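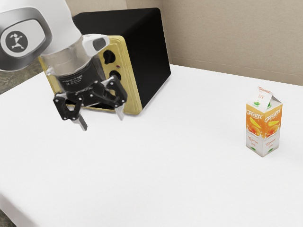
Visit to the Reteder print lab open day

We shoot team and individual pictures for youth leagues around Dillthorpe, and for the last six seasons our prints have come from the Reteder lab in Tondasham. Until this spring we had only dealt with them by upload form and phone. They held an open day on a Friday in March, so two of us closed the studio and drove over.

The drive took 75 minutes. Parking is behind the building, past the loading dock, and the sign for it is easy to miss from the road. Check-in was at 9:30 in the front office, with coffee and a name sticker.

The tour started with order intake. Files come in overnight and are sorted by paper size before anyone looks at color. Two people then go through skin tones and backgrounds on calibrated monitors. We asked about the green cast we had on a set of indoor volleyball pictures last winter. They said gym lighting is the usual cause and that they prefer files sent without any correction if we are not sure. We will try that with the next indoor league.

Next was the printing room. It is kept cool and you have to stay behind a yellow line. Most school and league work goes on luster paper. Glossy is still offered, but they sell little of it now. The memory mates – the folders with one individual and one team picture – are put together by hand at a long bench in the back.

The buttons, magnets and bag tags are made in a separate room, and we spent the most time there. The button cutter takes a slightly larger circle than we had been allowing for, which explains the cropped chins on our T-ball order. They gave us a new template.

Lunch was sandwiches. A small firm called Radulović had a table in the hallway with presentation folders and frames. Their mats are heavier than the ones we use now, and we brought home a sample pack.

After lunch there was a talk on packing. The lab now bags each player's order by team and then by last name, if the roster is sent with the files. We had 93 players in our fall soccer league and sorted every one on the studio floor, so this alone was worth the trip. The roster has to be a spreadsheet, with first and last names in separate columns.

Prices stay the same through June. Rush orders must be in by noon. We left at 2:30 and were back in Dillthorpe before the school traffic.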